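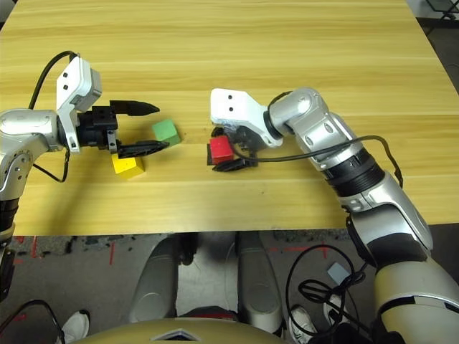

Kindedthorpe, Thu 4 June

Workplace inspection checklist: fire safety, exits and portable electrical equipment
Building: Zatik House, ground floor and mezzanine
Previous inspection: May
Marking: S = satisfactory, A = action needed, N/A = not applicable

1. Exits and escape routes

1.1 Final exit doors open without a key. S
1.2 Escape routes clear to full width. A
Comment: Flattened cartons stacked in the rear corridor, both sides. Clear width at the narrowest point is below the marked line. Remove to the compactor bay and keep the corridor off the cleaning contractor's storage plan.
1.3 Exit signs lit and legible from the approach. S
1.4 Fire doors close fully onto the latch from any angle. A
Comment: Door 4 (mezzanine stair) stops short of the latch when released from half open. Closer arm is dry and the lower hinge has dropped. Same finding in May. Brundico to rehang and adjust.
1.5 Fire doors not wedged or tied back. S

2. Extinguishers and alarm

2.1 Extinguishers on brackets, pins and seals in place. S
2.2 Gauge needle in the green band. A
Comment: Unit by the goods entrance reads low. Swapped from stock during the inspection; the old unit is tagged and in the plant room for collection.
2.3 Service labels in date. S
2.4 Call points unobstructed. S
Comment: The one next to the mail shelves was blocked last time. Shelves have since been moved.
2.5 Weekly alarm test entered in the log. A
Comment: 2 entries missing for May. If the test was done, the panel history will show it - print the history and attach it to the log page.

3. Emergency lighting

3.1 Monthly function test recorded. S
3.2 Fittings clean and undamaged. A
Comment: Diffuser cracked at the foot of the mezzanine stair. Lamp works. Boiko part on order.

4. Portable electrical equipment

4.1 Plugs, cords and strain reliefs free of damage. S
4.2 Power strips not linked together. A
Comment: Two strips in series behind the reception printer. Separated on the spot. A wall outlet should be added before the desk layout changes again.
4.3 Space heaters absent or authorized. S

5. Storage

5.1 Clearance below ceiling level kept on all racking. S
5.2 Combustible stock kept away from the electrical panel. S
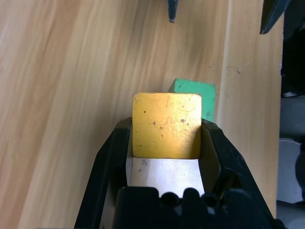

Brundico replied to item 1.4 that the hinge on Door 4 was packed after the May visit and that the frame itself is out of square, so a new closer alone will not hold the adjustment. They ask for the door to be taken out of use for 2 hours while the frame is shimmed.

Inspector's note on the reply: Accepted. Do the work outside occupied hours and recheck the latch from fully open, half open and just off the stop. Item stays at A until rechecked.

Actions open: 1.2, 1.4, 2.5, 3.2. Items 2.2 and 4.2 closed on the day.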